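Repair or replace? Ask who gets paid for the answer

Last month the town of Ondon put out a notice saying the library's desktop computers had reached the end of their life. All 116 of them would go, and new ones would be leased from a company called Traveris for five years. The notice ran to a page and a half. The word "broken" did not appear in it.

I read it twice, looking for what was wrong with the old ones. They were slow to start. They were "out of step with current needs." One paragraph said support costs were expected to rise, but it gave no figure for what support costs now, so there is no way to tell if a rise would matter.

I have been hearing this kind of talk for 20 years and I trust it less every time. End of life used to mean a thing had stopped working. Now it means somebody has picked a date. A chair doesn't have an end of life, and neither does a filing cabinet. People sit in the chair until a leg goes, and then they glue the leg.

Eusebio Cuesta runs a repair counter on Rengifo Street and has done so since before the library had computers at all. I asked him what he would charge to go through an office desktop, clean it, add memory and swap the old drive for a newer kind. He said $178 with parts, less if there were a lot of them. He also said he would not promise they'd all be worth doing, and I believed him more for saying so. Some boards are too old to bother with. The town could find out which ones by opening them up.

The lease, on the other hand, comes with a promise. Traveris says its machines will "grow with the community." I don't know what that means and I doubt the person who wrote it does either. What I do know is that in five years the town will own no computers and will be asked to sign again.

The usual answer is that staff time is expensive and old equipment eats it up. Maybe so. Then show the hours. When the parks department wanted a new mower in December, it had to bring in three years of repair bills – for a mower. Nobody at the library was asked for a single one.

An old Dell still comes apart in sections a person can name.
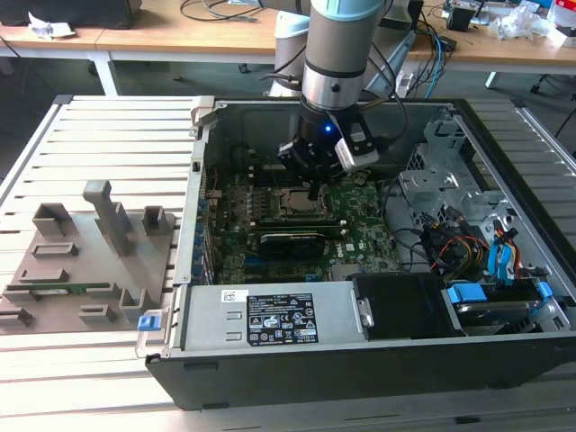
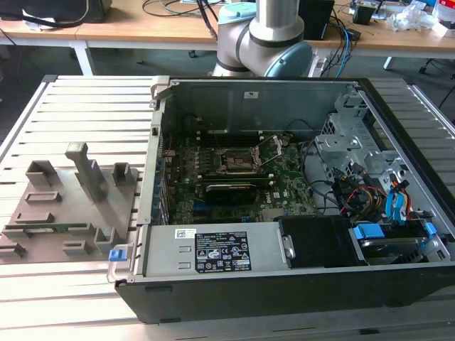 I am told the new models are thinner and use less power. Fine. I would like to see how much less, and I would like to know if the memory can be changed or if it is soldered down. I sent both questions to Traveris and got back a brochure. I sent them to the town and was told to ask Traveris.

None of this makes me an enemy of new things. My own computer was made by Orkell, and I bought it new when the last one died. It had died, though. I pressed the button and nothing happened, and I went on pressing it for most of a morning before I gave in.

The vote on the lease is still open to comment. Anyone who uses the library should ask for two numbers before it closes: what the old machines cost to keep last year, and how many of them would not turn on.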